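Sorting the tool drawer, finally!

15 Apr 2018

I have wanted to write this post since March, when I pulled out the big drawer under my workbench to find a hex key and it simply would not go back in. Something had slid down behind it. I took the whole thing out, tipped it onto an old sheet, and there went my evening (and the next one too, if I'm being truthful).

What was in there? Everything! Picture hooks, a bag of rubber washers, 14 pencils, the instructions for a Harju lamp I gave away years ago, and a Zadent tape measure I had replaced because I was sure it was lost. I also found 16 hex keys, and most of them were the same size. Not the size I needed, of course.

My old system was one deep drawer and a lot of hope. I'd tried little jars and I'd tried a roll-up canvas thing, and both were fine for screws and useless for anything with handles. Pliers are the worst. They're heavy at one end, they spring open, and they hook onto whatever is lying next to them. So this time I went for open bins with dividers, the shallow kind you can see straight into, and I love them so much more than I expected to love a piece of plastic.

The rule I settled on is that every compartment gets one kind of thing. Pliers and cutters on the left, screwdrivers in the middle, and on the right whatever I'm using for the job I'm on. When the job is over the right side gets emptied, even if I'm tired, even if dinner is ready. I started with the pliers, as they had been annoying me the longest, and I didn't let myself touch the screwdrivers until I was happy with them. 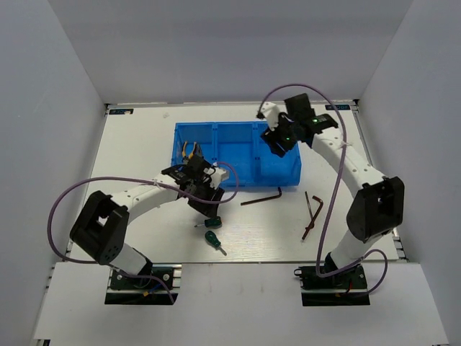

Handles to the back or handles to the front is a real question, by the way! I went back and forth on it for days. Handles to the front are quicker to grab, but then I kept catching my sleeve on them when I leaned over to reach the shelf. Handles to the back looks tidier to me and keeps the bin clear along the front, so that's where I've ended up for now. Ask me again in the summer.

The other thing I'd say is leave some space. My first instinct was to fill every section right up, and within two days I was digging again. Now if a compartment gets crowded, something has to move to the shelf in the hall closet or go in the giveaway box. The Kiltutus socket set went that way and I haven't missed it once.

Next up is the paint shelf, and I'm already looking forward to it. There are three cans of the same green up there and I can't remember painting anything green.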